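Chapter 6
Disclosure of Campaign Contributions

Disclosure law requires a candidate to report who gave money, how much, and when. This chapter uses the state of Plestmont, where the legislature has 148 seats and each candidate files with the Graltorard Elections Office.

6.1 Reporting Periods

A regular report covers 90 days. In an election year, a second report is due in July. Contributions received after the closing date are carried to the next report. A contribution is dated by receipt, and a pledge is entered only when it is paid.

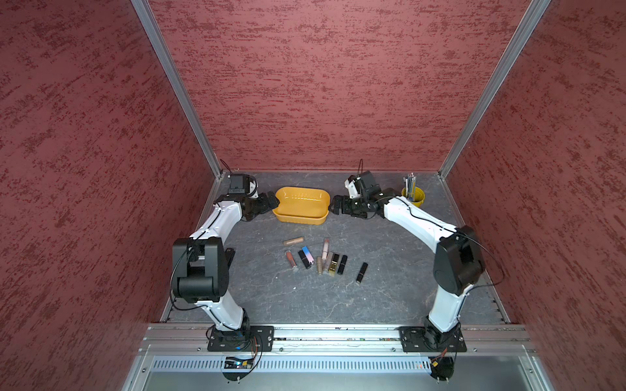
Figure 6.1 Two white robot arms with black joints over a gray work surface.

6.2 Bundled Contributions

A bundler collects checks from several donors and delivers them together. Each check counts against the limit of the donor who signed it. Section 6.3 applies this rule to a bundle of 40 checks.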